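Thread: Has anyone dealt with the Lurnmont free zone? Moving our small appliance import business

prument_pete
Joined: September
Posts: 2

Hello all, first real post after a long stretch of reading along, so please be gentle with me! My wife and I run a little import outfit called Prument (kitchenware, small electrics, some enamelware) and for years we have brought everything in through the ordinary port, paid the duty at the gate, and grumbled about it over supper like everybody else. Now the Lurnmont authorities are advertising their new free trade zone very hard. There was a whole evening of speeches and a nice buffet, and I came home with a folder of brochures and more questions than I went in with.

What I understood is that goods can sit inside the zone without any duty being charged until they leave for the domestic market, and that if they go back out to another country, the duty never comes due at all. We re-export a decent share of what we bring in, mostly to Dagdag, so you can imagine my ears pricked up. But the rent inside the fence is higher, and there's a license, and a bond, and I am a cautious man by nature. Has anybody here made the jump? Was it worth it?

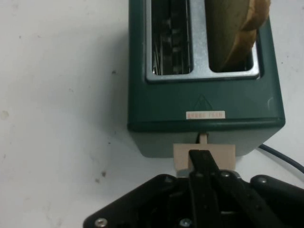
When does duty fall due on goods stored in the zone?
At the moment they are released into the domestic market, and it's worked out on the value declared that day. Goods shipped onward to another country leave without being charged.

(That's copied from the question page in their folder. It sounds simple enough on paper, but I would dearly like to hear from someone who has lived it.)

----

harborside_jo
Posts: 127

Welcome, Pete! Nice to see a new name in the trade section, it gets a little quiet in here.

We've been inside the Lurnmont fence since the pilot stage, and on the whole I'm glad we went. The cash flow is the thing. Under the old way we'd have a big lump of money tied up in duty on stock that might sit for months before anyone bought it, and for a small firm that can be the difference between sleeping and not sleeping. Now we pay as we release, pallet by pallet, and my bookkeeper has stopped sighing at me.

The re-export side is smooth too, once you learn the form. You file a transit notice the afternoon before, the truck gets sealed, and off it goes. Our first few went wrong in silly ways (I put the consignee's street address where the registered address goes, and the truck sat until evening) but the desk staff were patient with us and we haven't had one bounce in a good while.

Do ask about the bond before you sign anything. They'll take a bank guarantee in place of cash, and I wish I had known that going in.

----

ledger_and_rope
Posts: 33

I'm going to be the wet blanket, Pete, and I hope you'll take it kindly.

We went in and we came out again. Jo's business is bigger than ours and I think that matters more than the brochures let on. The license fee is the same whether you bring in one container or fifty, and so is the cost of the inventory software they make you run. For us, the duty we put off paying was smaller than what we handed over for the privilege of putting it off. I sat down one night with a pot of coffee and a pencil and worked it through, and then I worked it through again, hoping I'd made a mistake.

There's the policy question as well. The zone exists by order of the regional government, and what one order gives, another can take back. The speeches talk about it as a settled thing for a generation. I remember the speeches about Stetham, which was going to be a separate customs territory with its own tariff book, and that tariff book was amended so many times in the first stretch that our broker kept it in a ring binder. I don't say Lurnmont will go the same way. I'd just want a shorter lease than the one they'll push across the table.

----

harborside_jo
Posts: 127

Fair points about the fixed costs, and I won't pretend the software is a pleasure. But I don't think Stetham is a good comparison! Stetham tried to have its own tariff schedule. Lurnmont uses the same national schedule as everyone else, it only changes WHEN you pay. That's a much smaller promise and so a much easier one for a government to keep. They've also written the duty deferral into the trade act itself, where Stetham had it all in ministerial orders.

----

ledger_and_rope
Posts: 33

The deferral is in the act, yes. The list of goods that qualify for it isn't. It sits in an annex the minister can revise on thirty days' notice, and I'd bet my good hat that small electrics are exactly the kind of line that gets moved about when domestic makers start complaining. Pete, please read the annex. It's dull as ditchwater but it's the part that touches you.

----

prument_pete
Joined: September
Posts: 2

You are both very kind, and I feel I've learned more this morning than I did all through the speeches and the buffet put together.

I dug out the annex. Small electrics are on it, and so is household enamelware, under a heading I'd never have guessed (it's in with "hollow articles, coated"). I can't find anything about mixed sets, though, and that worries me a bit. A good part of our Dagdag trade is breakfast sets, with the toaster from one supplier and the tray and enamel pieces from another, and we box them up together here. Does putting them in one carton count as processing? If it does, do I need the other license, the one with the yellow cover?

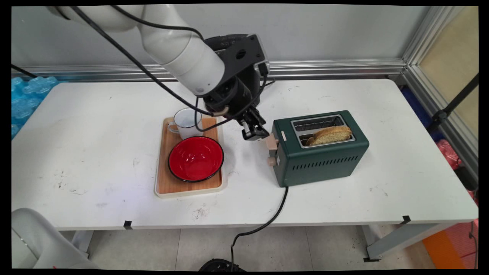 Toaster, tray, enamel mug and bowl.

----

mpearce_customs
Posts: 80

Good morning, everyone. Maureen Pearce here, some of you know me from the old board. I did customs brokerage for most of my working life and I still can't keep away from a classification question, so forgive the length.

Pete, packing finished articles together for sale is normally treated as "usual handling," along with relabeling, sorting and repairing damaged cartons. Under the Lurnmont rules you can do that on the ordinary storage license. The yellow one is for manufacturing and for anything that changes the tariff heading of the goods. Where people come unstuck is that a boxed set can sometimes be classified as a single item, going by whichever piece gives the set its main character. If your toaster carries a different rate from your enamelware, then boxing them could shift the rate on the whole lot if you ever release it domestically. For re-export to Dagdag you wouldn't owe the duty on this side, but THEIR customs will have a view, and you'd want to know it before the truck is at the gate.

My advice is to apply for an advance ruling. You send in a description of the set, a breakdown of the value of each piece, and a sample or good clear photos, and they write back with a heading they're bound to honor. It is slow, and the form is ugly -- bring patience and a second pen.

On the bigger argument, I find myself between the two of you. Jo is right that deferral inside a national schedule is sturdier than what Stetham attempted. Ledger is right about the annex, and also about the lease. When I was advising people I used to tell them to ask for a break clause tied to any change in the annex. The zone company won't offer it, but they have empty units to fill and they've been known to agree.

----

ledger_and_rope
Posts: 33

A break clause tied to the annex! Maureen, where were you when I was signing mine? I'd have stayed in a good bit longer with one of those in my pocket. I still think the fixed costs are too much for a firm our size, but I'll soften on the lease business.

----

harborside_jo
Posts: 127

Pete, one more thought. There's a shared unit near the rail gate where several small importers split one license holder's space. You pay a handling charge and the license holder carries the bond and the software. It might suit you while you wait on the ruling, and if it goes badly you can walk away with a month's notice. Send me a message and I'll pass along the number of the woman who runs the desk there.

----

mpearce_customs
Posts: 80

Jo's suggestion is a sensible one. Do check whose name goes on the export declaration under that arrangement, Pete, as your Dagdag buyer may need it to match the invoice. And let us know how the ruling comes out, I'd like to hear which heading they pick.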